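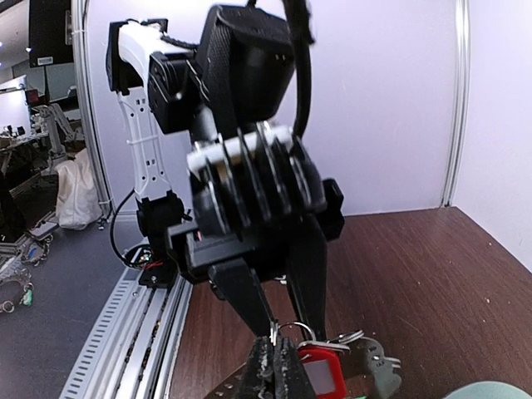

The Bustholm is an aparthotel in central Drirnville, operated by the Fellier group. It has 133 units, most of them studios with a small kitchen, and takes both overnight guests and long-stay tenants. Unlike the other Fellier properties it never moved to key cards. Guests on long stays are given a bundle of keys, as in the photograph, meant to cover the street door, the unit and the mailbox. Overnight guests receive the unit key only and are let in at the street door by the front desk.

The building was put up as offices for the Avcı shipping company and stood empty for several years before it was converted. The architect Kadir Güler kept the original staircase and the ground-floor counter, which now serves as the reception desk. The upper floors were rebuilt completely – the old partition walls could not carry the new plumbing.
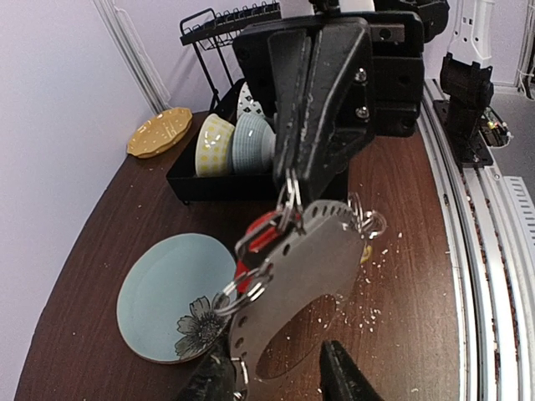 Rooms and facilities

Units are sold in two sizes, studio and one-bedroom. All have a table, a refrigerator and basic tableware. Cleaning is weekly for long-stay tenants and daily for overnight guests, who may decline it at check-in. The breakfast room on the ground floor seats 50 and is open to the public until 11 a.m.

There is no restaurant. An early plan to lease the courtyard side to an outside operator was dropped, and the space became a laundry room and bicycle storage.

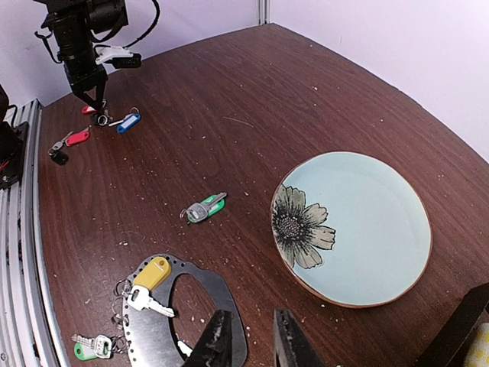 The laundry room is open at all hours, while bicycle storage has to be arranged with the front desk. Parking is not available on the property, but guests can use the public garage across the street at a reduced rate. Long-stay contracts run for a minimum of two months and are not offered in May, when the Drirnville trade fair takes up most of the units.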